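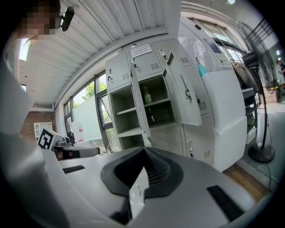 2024-06-05

Lockers are harder than they look

I have been keeping a list of chores that people tell me a machine will be doing shortly. Laundry is on it, dishes are on it, and since a visit to a workshop in Stastthorpe so is putting things away in a metal locker. My own view is that the locker will be the last of these to work properly.

Take a plain metal cabinet with several compartments, a latch and vent slots on each door. The job is to open a door, put a small bottle on the right shelf and shut the door again. A person does this while talking. For a machine it splits into at least four problems, and the bottle is the least of them.

The door comes first. It moves on a hinge, so the gripper has to follow an arc whose centre it can only estimate. If the estimate is out by a centimetre, either the grip slips or the whole cabinet shifts. Once open, a door stays wherever friction leaves it. Two doors open side by side make a narrow channel, and the arm has to go down it without knocking either one.

Then there is the light. A shelf inside a grey box is dark even in a room full of windows, and a camera set for the room sees very little in there. Glass makes it worse. Depth sensors still read a clear bottle as a hole, or as whatever is behind it.

The Clusmont trial I wrote up last September logged 457 attempts at a similar task. Of these, 334 ended with the item on the correct shelf. Only 111 ended with the door latched as well. I think the second figure is the useful one — a locker left hanging open has not been tidied, and someone has to walk over and push it to.

Most of the latching failures were dull. The door met the frame, the force reading went up, and the controller took that as closed. A person listens for the click. The Lokow controller now pushes a second time and checks the angle, which helps on stiff latches and does nothing for bent ones.

For shop floors I would buy open shelving and wait. At home I would wait longer, as the cupboards are worse and there is usually something on the floor in front of them.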